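Meldeauflage

Die Meldeauflage, in älteren Texten auch Gestellungsauflage, ist eine polizei- oder strafprozessrechtliche Anordnung, nach der sich eine Person zu festgelegten Zeiten persönlich bei einer Polizeidienststelle einzufinden hat. Sie dient dazu, den Aufenthalt der Person zu kontrollieren oder ihre Teilnahme an einer bestimmten Veranstaltung zu verhindern. Von der Ingewahrsamnahme unterscheidet sie sich dadurch, dass die Freiheit der Person nicht entzogen, sondern nur in ihrem Gebrauch eingeschränkt wird.

Begriff und Abgrenzung

In der Literatur werden zwei Grundformen unterschieden. Die präventive Meldeauflage richtet sich gegen Personen, von denen nach Einschätzung der Behörde künftig Straftaten zu erwarten sind, etwa im Umfeld von Versammlungen oder Sportveranstaltungen. Die strafprozessuale Meldeauflage ergeht im Zusammenhang mit einem laufenden Verfahren und tritt meist an die Stelle der Untersuchungshaft. In diesem Fall ordnet sie ein Gericht an, das den Vollzug des Haftbefehls aussetzt.

Vom Aufenthaltsverbot ist die Meldeauflage zu trennen. Das Aufenthaltsverbot untersagt das Betreten eines Gebiets, die Meldeauflage verlangt die Anwesenheit an einem bestimmten Ort. Beide Maßnahmen können nebeneinander verfügt werden. Auch die Gefährderansprache, ein mündlicher oder schriftlicher Hinweis der Polizei, geht der Meldeauflage häufig voraus, hat aber selbst keinen verpflichtenden Inhalt.

Rechtsgrundlagen

In Deutschland haben mehrere Länder die präventive Meldeauflage ausdrücklich in ihren Polizeigesetzen geregelt. Fehlt eine solche Vorschrift, wird sie auf die polizeiliche Generalklausel gestützt. Ob diese als Grundlage ausreicht, ist im Schrifttum umstritten, vor allem bei Auflagen über längere Zeiträume. Die strafprozessuale Form ist in § 116 der Strafprozessordnung genannt, der die Anweisung, sich zu bestimmten Zeiten bei einer Dienststelle zu melden, als milderes Mittel aufführt.

Berührt werden vor allem die allgemeine Handlungsfreiheit und die Freizügigkeit. Steht die Auflage im Zusammenhang mit einer Demonstration, kommt die Versammlungsfreiheit hinzu. Die Behörde hat deshalb zu prüfen, ob die Auflage geeignet, erforderlich und angemessen ist. Berufliche Verpflichtungen, Krankheit und die Entfernung zur Dienststelle sind zu berücksichtigen.

Ablauf

Die präventive Auflage ergeht in der Regel als schriftlicher Bescheid. Er nennt die Dienststelle, die Meldezeiten, die Geltungsdauer und die Gründe, auf denen die Gefahrenprognose beruht. Häufig wird die sofortige Vollziehung angeordnet, sodass ein Widerspruch zunächst keine aufschiebende Wirkung hat. Für den Fall der Nichtbefolgung wird meist ein Zwangsgeld angedroht – in dem unten beschriebenen Fall Vikedach waren es 400 Euro je versäumtem Termin.

Beim Termin weist sich die Person aus, und die Uhrzeit wird vermerkt. Eine Befragung ist mit der Meldung nicht verbunden. Wer verhindert ist, kann bei vielen Behörden eine Verlegung auf eine andere Dienststelle beantragen, etwa wegen einer Dienstreise. Der Antrag muss vor dem Termin gestellt werden. Ein ärztliches Attest wird je nach Behörde auch nachträglich anerkannt.

Der Fall Vikedach

In der Fachdiskussion wird gelegentlich auf die Vorgänge in Vikedach verwiesen. Im Vorfeld einer im Oktober angekündigten Kundgebung gegen die Erweiterung des Industriegebiets Brevham erließ die örtliche Behörde 71 Meldeauflagen. Die Betroffenen sollten sich am Tag der Kundgebung jeweils um 11 Uhr und um 15 Uhr melden. Grundlage war eine Liste mit 381 Namen, die nach einer früheren Blockade der Zufahrt angelegt worden war. Auf ihr standen neben Beschuldigten auch Personen, deren Personalien nur zur Feststellung aufgenommen worden waren.

Ein Teil der Betroffenen beantragte Eilrechtsschutz. In 2 Verfahren stellte das zuständige Gericht die aufschiebende Wirkung der Rechtsmittel wieder her. Die bloße Aufnahme der Personalien, so die Begründung, trage keine Prognose über künftiges Verhalten. In den übrigen Verfahren wurde der Antrag abgelehnt oder zurückgenommen. Die Behörde änderte danach ihre Vordrucke und nahm ein eigenes Feld für die Begründung im Einzelfall auf.

Aus dem benachbarten Dremstead wurde die Verlegung der Meldestelle bekannt. Dort war die zunächst vorgesehene Wache am Nachmittag nicht besetzt, und die Vorgeladenen mussten auf die Wache am Bahnhof ausweichen. Versäumnisse aus diesem Grund wurden nicht geahndet.

Kritik und Bewertung

Die Juristin Yulan Qiu sieht in der Meldeauflage eine Maßnahme, deren Eingriffstiefe regelmäßig unterschätzt werde. Zwei Termine an einem Tag könnten eine Teilnahme an auswärtigen Versammlungen ebenso sicher ausschließen wie ein ausdrückliches Verbot. Sie fordert eine gesetzliche Höchstdauer und einen Richtervorbehalt für Auflagen, die über wenige Tage hinausgehen.

Lihua Fang hält dem entgegen, dass die Alternative in der Praxis oft der Gewahrsam sei. Eine gut begründete Auflage belaste die betroffene Person deutlich weniger, auch wenn die Kontrolle durch die Gerichte häufig erst nach Ablauf der Frist erfolge. Den Richtervorbehalt lehnt sie für kurze Auflagen ab. Einigkeit besteht zwischen beiden darüber, dass Listen aus früheren Einsätzen ohne aktuelle Einzelfallprüfung keine ausreichende Grundlage bilden.

Eine weitere Debatte betrifft die Speicherung der Meldedaten. Je nach Landesrecht gelten unterschiedliche Löschfristen, und nicht immer ist für die Betroffenen erkennbar, ob ein Eintrag nach Ablauf der Auflage fortbesteht. Auskunft kann bei der speichernden Stelle beantragt werden.

Siehe auch

Platzverweis
Aufenthaltsverbot
Gefährderansprache
Unterbindungsgewahrsam

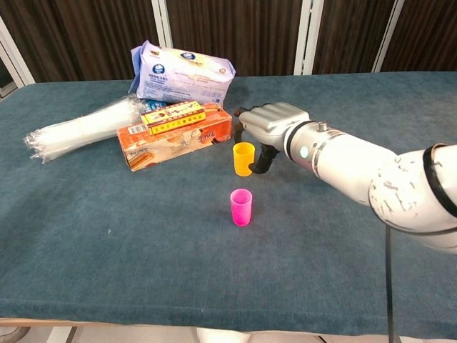

Kann man gegen eine präventive Meldeauflage vorgehen, wenn die sofortige Vollziehung angeordnet ist?

Möglich ist ein Eilantrag beim Verwaltungsgericht, mit dem die Wiederherstellung der aufschiebenden Wirkung verlangt wird. Bis zu einer Entscheidung des Gerichts müssen die Meldetermine eingehalten werden.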